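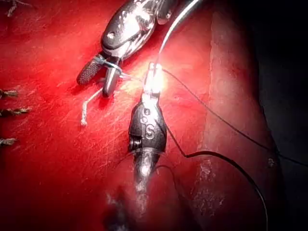

Comparing graspers on the suture pad, quick version

Do the same stitch with each jaw set. Pekedska first, then Casico. 13 passes each, no swapping halfway. Write the set on the log sheet before you start, I forgot on Thursday and lost a whole run.

1. Home the arm. Jaws fully open, tip short of the cut.

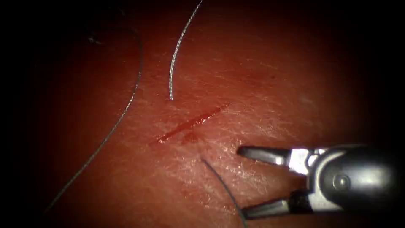

Jaws open, upper tip nearest the cut.

2. Check both jaws are in view. If the lower one drops into shadow turn the light up a notch, not the camera gain. Gain makes the metal flare.

3. Save a still before you close. Same crop evry time.
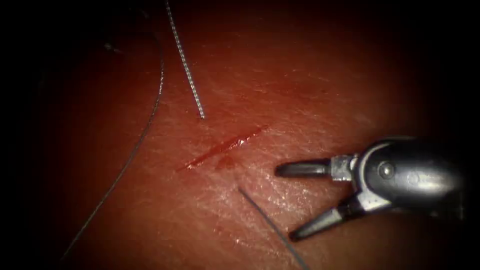 Start position, grasper in from the right.

4. Close, lift, release. Note slips only. Anything over 2 in a set, re-seat the jaws and start again.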